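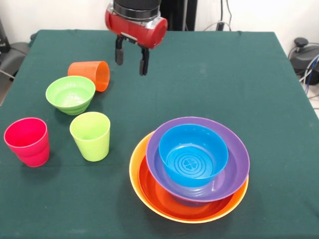 The cup and bowl table, with the red gripper over the far end.

How I compare two grippers on plastic cups and bowls

I've been swapping grippers on the same arm since February, and I finally have a routine I like enough to write down. The two I'm comparing right now are the Magesa (two fingers, electric) and the Plinik, which has softer pads and a wider opening. You can do this with any pair you have lying around, as long as they bolt to your arm.

1. Cover the table. I use dark green cloth. A bare tabletop gave me glare in the camera, and the cups slid every time a finger brushed them. Cloth puckers a bit, so tug it straight before each session.

2. Pick your dishes. Kids' plastic tableware is great for this! It's light, it's cheap, it bounces, and the bright colors make life easy for the vision side. Get cups and bowls in different sizes.

3. Lay them out badly. I mean it. My first layouts were all upright cups with tons of space and both grippers looked like geniuses. Now I always put one cup on its side, push a bowl up against it, and nest a few bowls in a stack, a little crooked. The crooked stack is where the fun is. You want the top bowl only, and a fat fingertip loves to grab two rims at once.

4. Set the tool offset again after every swap. The Plinik is longer than the Magesa and I drove it straight into the table once (the cloth survived, one pad didn't). Jog down slowly over a clear patch and save the new height.

5. Open the fingers and check the pads. Wipe them, wiggle them, look for one sitting crooked.

6. Run 40 picks per gripper. Put the dishes back in the same spots each time. I stick tiny bits of tape under the cloth so I can feel where things go. Write down misses, drops and double grabs in separate columns, or you'll be sorry later.

7. Watch the force setting. On the Etis controller the scale goes up to 1,000, and I start low and creep up until a cup stops slipping. If the wall bows in, back off.

So far I like the Magesa for rims and the Plinik for the tipped-over cup. My log from the shelf at Brusarside has 1,892 picks in it now, counting all the early ones with the bad offset, and I still need to pull those out before I trust any totals.

Next up is the same layout with the camera moved lower. I'm hoping to get to it Friday, if I can find the short bracket.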